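4. Does the gripper matter? A second look at the towel-to-plate task

The Kollmont finger set was recommended to us as a drop-in improvement for soft objects. We had reasons to doubt this before we began. The earlier comparison, run on the Nørgaard bench, changed the fingers and the controller in the same week, and its authors then credited the whole gain to the fingers. We wanted to see what was left when the controller stayed put.

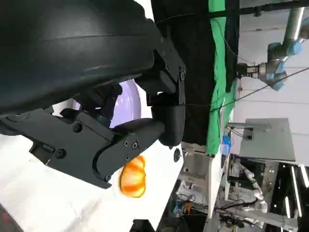 Sólveig Eskildsen
Manipulation Group, Trendow Laboratory (corresponding author)
Section received 22/05/2018

4.1 Setup

The bench carries two arms facing a white table with a black backdrop behind it. Each arm has a black gripper with linked fingers, and each gripper has its own wrist camera. A further camera looks down on the table from the front. All of the runs reported in this section used the Stollska controller with its factory settings, including the force limit, which we think is too high for cloth but left alone so that our results could be set beside the earlier ones.

The objects are a pale teal mug, a lavender plate, an orange-striped pumpkin and a beige towel rolled into a cylinder. The task is to put the roll on the plate with the left arm. The mug and the pumpkin are there as distractors, though the pumpkin also gives the right arm something to approach. We did not glue or pin anything. A run started with the plate in the middle of the table and the roll to its left, and the operator waited for both arms to report ready before releasing the stop.

We reset the roll by hand between runs. This is a weakness. A towel rolled by one person is tighter than a towel rolled by another, and the difference can be felt by squeezing it. Peiyu Yao did all of the rolling after we noticed this, but the runs made before then are still in the set, and we have not tried to correct for them. 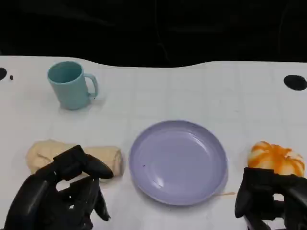

4.2 What we counted as a grasp

The earlier comparison scored a grasp as good if the fingers closed and the motor current rose. By that rule, pinching the outer fold of the towel counts the same as holding the whole roll. It also counts closing on the table, if the wrist is low enough. We do not think either should be scored as a grasp, and we suspect that much of the reported gain comes from this rule.

We scored from the front camera instead, and asked whether the roll was off the table and still a roll when it reached the plate. A towel that had opened up on the way was scored as a failure even if it landed in the right place. The two scorers worked apart and did not know which finger set was fitted. Where they disagreed, the run was dropped, which may favor the better set slightly.

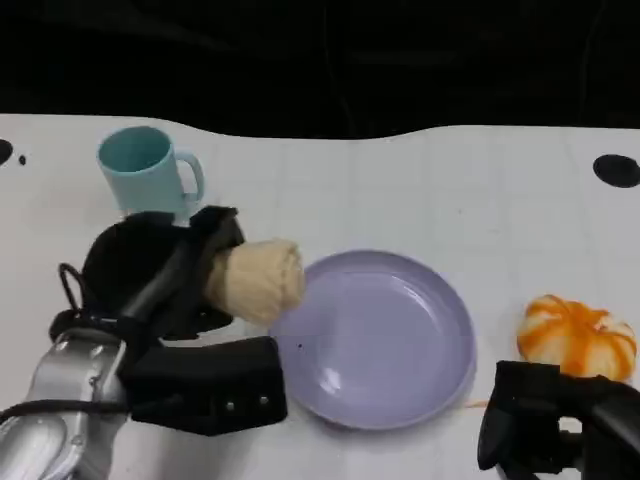
Figure 3. Front camera. The rolled towel in the left gripper, over the left rim of the plate. The right gripper is in front of the striped pumpkin.

4.3 Results

We kept 41 runs. Split between the two finger sets, that is a small sample, and we would ask readers to treat it as one. The Kollmont fingers did come out ahead, but the gap was well inside what we see when the same fingers are tested on different mornings. We cannot call it an improvement on this evidence. We cannot rule one out either.

The failures were more useful than the scores. With both sets, most of them began before the fingers closed. The arm came in too far toward one end of the roll, and the free end sagged during the lift. A different finger will not fix a bad approach.

The wrist cameras gave us more trouble than we expected. The fingers and their mounting plates take up a large part of the view, and what remains is often bright table. 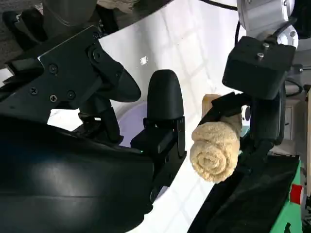 For the same reason we did not use the wrist views for scoring. They were helpful for checking how the towel sat between the fingers, and in several runs the view from the opposite arm settled a question that the front camera had left open. A controller that relied on the near wrist camera alone would be working with very little, and we would want to see separate tests before believing claims made for one.

We plan to repeat the comparison in July with a single person rolling the towel throughout and a lower force limit. Until then, we see no case for replacing the standard fingers on this bench.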